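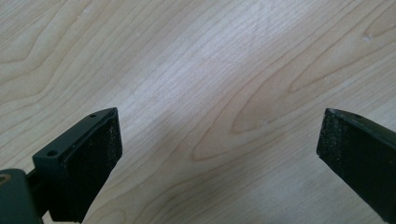

Veta de madera clara, con el reflejo de la luz en el centro.

Buscar en el archivo de la lista Buscar

Lista Cineclub Paredes
Mayo - enviado por la coordinación de programación
Lectura: 2 minutos

Hola a todos:

Respondo al mensaje de anoche sobre la votación de películas de los ochenta.

> Han llegado 484 papeletas y la lista provisional tiene 60 títulos.
> Propongo dejar fuera las coproducciones y cerrar ya el orden.
> También falta decidir si el ciclo va en la sala Firnia o en la Trusine.

No quitaría las coproducciones. Las bases decían "estrenadas entre 1980 y 1989" y no mencionaban el país. Si las sacamos ahora, anulamos votos que eran válidos cuando se enviaron.

Sí hay que corregir otra cosa: seis títulos se estrenaron aquí en los ochenta pero son de 1979. Sin ellos quedan 54. El orden de los diez primeros no cambia.

En cuanto a la sala, prefiero la Trusine. Tiene 400 butacas y proyector de 35 mm - la Firnia solo trabaja en digital, y de dos de las películas tenemos copia en celuloide.

Las notas de cada título, de un párrafo como mucho, se mandan a esta misma dirección. Las de terror siguen sin repartir.

Un saludo,
Programación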